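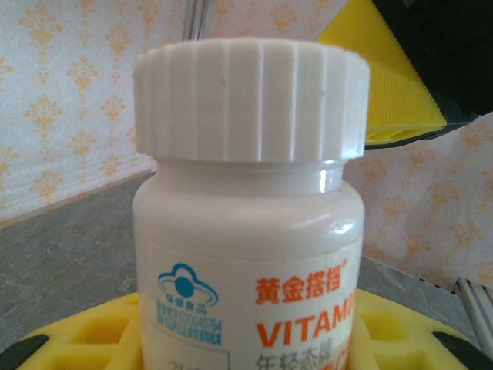
2019-10-20 Weekly pill organisers, Salport bench

Started on the organiser question left over from May. The Poon order came to 124 compartments, all the translucent kind with a hinged lid and the day printed on top. Sixteen of them had lids that wouldn't stay shut when turned over. Put those in a separate bag marked LIDS and left it on the shelf under the window.

The tablets are the multivitamins with the orange lettering, in the white bottle with the ridged screw cap. The label is in Chinese with part of it in capitals (VITAM...). I still want a proper translation of the side panel before we write anything about serving size in the Herkari sheet. Copied the characters into the back of this book as best I could.

Tried the lids by hand first. Thumb under the front edge works if the nail is short. With gloves on it is slow going, and the whole strip slides away unless the other hand holds it. On the grey marble top it slides more than it did on the old mat.

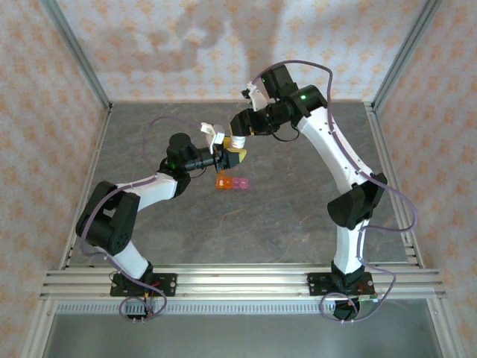
A damp cloth under the strip stops the sliding but leaves a mark on the underside, so no more of that. Gelby have a thin grip sheet, 80 a pack, and I have asked for one pack to try. If it peels off without residue we can cut it to the width of the compartments.

Tablets: two to a compartment is comfortable. Three will go in if one is on edge, but then the lid has to be pressed and the tablet chips. Keep to two for the sheet.

Print on the lids. White lettering on orange is readable at arm's length with the lamp on, poor with it off. Rubbed one lid with a dry thumb for a minute, no change. Have not tried hand cream or alcohol wipe yet.

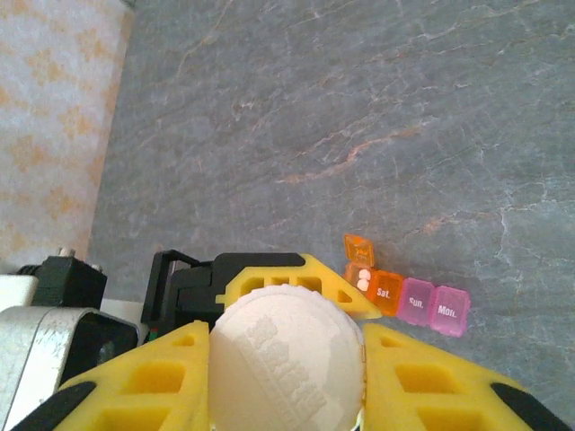
Orange compartment open, two white pills in it. Closed one next to it is Sat.

To do: wipe test on the print. Count the spare lids. Ask Poon if the hinge pin can be had separately. Screw the bottle cap down properly at the end of the day, it was loose again this morning.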